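Teaching by demonstration: frequently asked questions
Plodex user support. Last updated 2020-07-26

These answers are for operators who record demonstrations on a Plodex cell, either by moving the arm by hand or by driving it from the remote station.
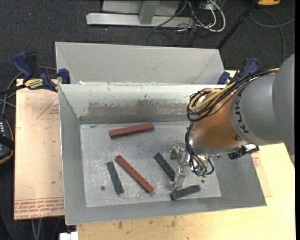

Do I need to know how to program?
No. You record the task by doing it. You will need to know how to start and stop a recording, how to name it, and where the emergency stop is.

Should I guide the arm by hand or use the remote?
Hand guiding suits slow work with one or two contact points, such as seating a part in a fixture. Picking parts out of a bin is usually easier by remote, as your own arms stay out of the way of the walls. You can't mix the two in one recording.

How many demonstrations does a bin picking task need?
We suggest 38 for a first attempt. Move the parts between recordings so they lie at different angles, and include a few close to the walls. If you always start from the same layout, the robot will learn that layout and little else.

What if I drop a part?
Keep going if you can reach it again safely. A recovery is useful to have. If the part leaves the bin, stop and mark the recording as failed.

Can I pause in the middle?
Yes, but pauses longer than 4 seconds are trimmed when you save. If you want the robot to wait at a certain point, add a hold marker from the menu.

Does the bin have to be clamped?
Yes. The fingers will touch the floor and walls sooner or later, and a bin that has shifted spoils every recording after it.

Do scratches or worn paint matter?
Not usually. Glare is more of a problem, so keep the lighting the same all session.

Can two people share a session?
Yes. Each operator signs in under their own name. Try to agree on which side of a part to grip first, or the results can be jerky.

Will recordings from the Akum controller still work?
Recordings made since June will open normally. Older ones need to be converted with the Hestirska import tool. Check the gripper setting afterwards, as it isn't carried over.

Where are my files kept?
On the cell computer, in the folder for your task. Failed recordings are kept there too, until you delete them.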